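Slide 4 - Folding the awkward stuff (Garba Onyeka)

Say hi, then straight into cloth. I love this bit! Ask who folds their tea towels and who just stuffs them in the drawer. Hands up, wait for the laughs.

Plush is my favourite colour-and-texture problem. The pile hides the edges, so go slowly and find a corner first.

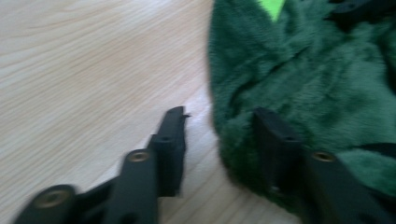
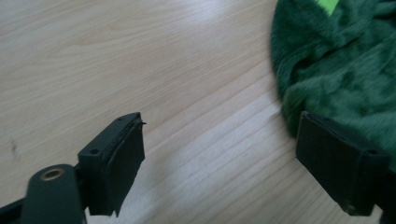 Pale wood grain in both of these, and the green cloth on the table in the next.

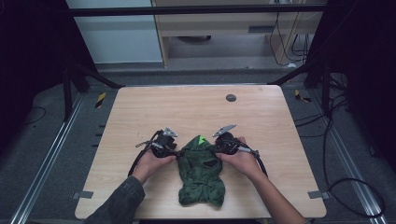
Now the practice run. Everyone gets a square of fleece from the Ulex bag. Pinch 2 corners, lift, let it hang, then lay it down flat - no yanking! Smooth from the centre out. Give them over 4 minutes, they'll want it.

If we're running late, skip the Vanden story and go to fitted sheets.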